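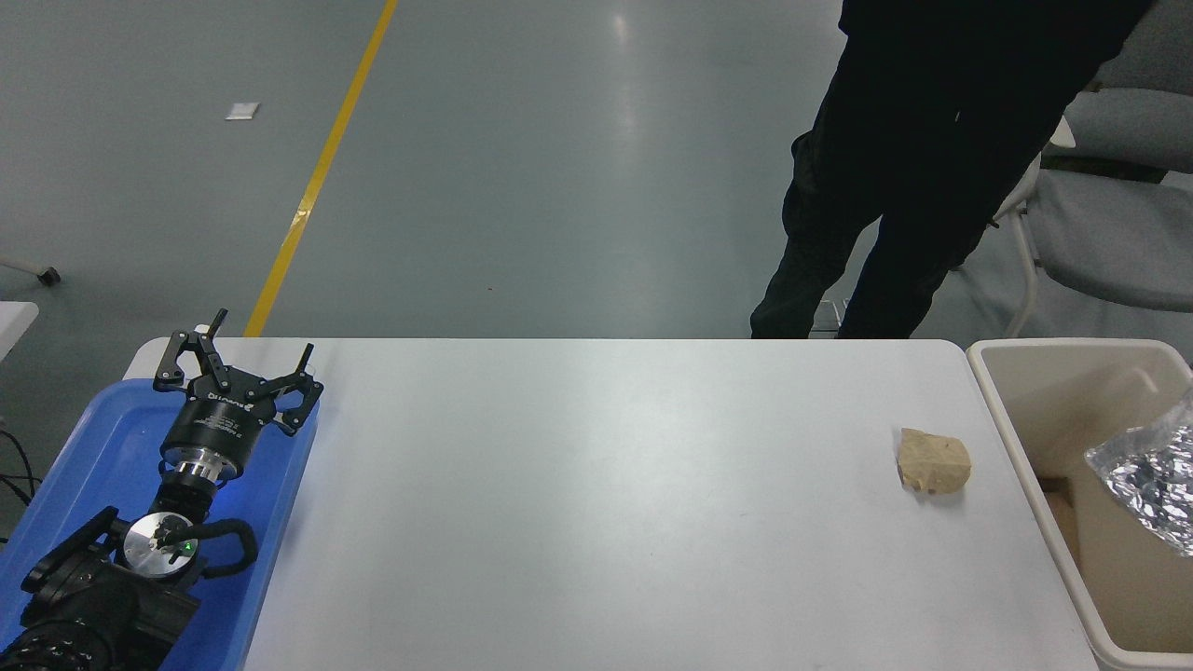 One of the white tables in the sorting room, with a tray on the left and a bin at the right-hand side.

Call for participants: Tidy Tables study at Garnik
Posted Feb 16, 2023

Do you have opinions about where things go? Do you finish clearing a table and then go back to straighten the tray? We would love to meet you!

Garnik is looking for people to come in and spend a morning or an afternoon clearing tables with us. The study is called Tidy Tables, and it looks at how ordinary people decide what to keep, what to toss and what order to do it in. A scrap of foil is an easy call for most of us. A rough little block that might be a sponge and might be packing foam is a much harder one, and those in-between things are what we find most interesting.

What you will do

You will work at a white table about the size of a family dining table. We set out a mix of small things (foil, cardboard, bits of foam, cups, string, lids) and you clear them in whatever way makes sense to you. There's a tray for things worth keeping and a bin for the rest. Some rounds are silent. In others we ask you to talk out loud as you go, and those tend to be the fun ones — people have strong feelings about cardboard.

Between rounds we reset the table and you get a break. At the end there is a short chat with Nomvula Mthembu, who runs the sessions and will want to hear about anything that annoyed you. Please don't be polite about it. Our spring schedule was rebuilt from scratch after a participant told us the rounds were too long, and she was right.

A session lasts three hours, breaks included. You can sign up for one session or as many as four.

Who can take part

Anyone 18 or older who can stand or sit at a table and pick up light objects. No experience is needed. We are especially keen to hear from left-handed people and from anyone who has worked in a kitchen, a stockroom or a school, as we've had very few so far. If you took part in our November sessions you are welcome back, so please mention it when you write.

You can sit or stand as you like. There are chairs in the room and they can be moved to wherever suits you. The entrance and the restroom on our floor are step-free. If you need a lower table or a quieter time of day, tell us when you sign up and we'll arrange it.

What you get

$200 for each completed session, paid by check or bank transfer within two weeks. If you have to stop partway through, you are paid for the time you were here. Coffee, tea and lunch are on us, and we'll cover parking in the Flodach lot next door.

Good to know before you come

Wear closed shoes with a decent grip, since the floor is smooth. Sleeves that push up easily are a good idea. Leave rings and bracelets at home or in one of our lockers. Sessions are recorded, and you will get a consent form to read ahead of time so there's no rush to sign it at the door. Your name is kept apart from the recordings.

Where we are

Garnik, 465 Sakalauskas Street, second floor. Ring the bell marked Fisau, the firm we share the building with, and someone will come down for you. The number 9 bus stops across the street.

How to sign up

Send a short note to Kristaps Kļaviņa at the Garnik front desk, or call extension 2588. Tell us your name, whether mornings or afternoons work better, which hand you write with, and one thing in your house that has never had a proper place. That last part is optional, but we read every answer and we enjoy them a lot.

We reply to everyone, normally within a few days. Sessions are filled in the order we hear from people, and if we're full we will ask whether you'd like to go on the list for the next round.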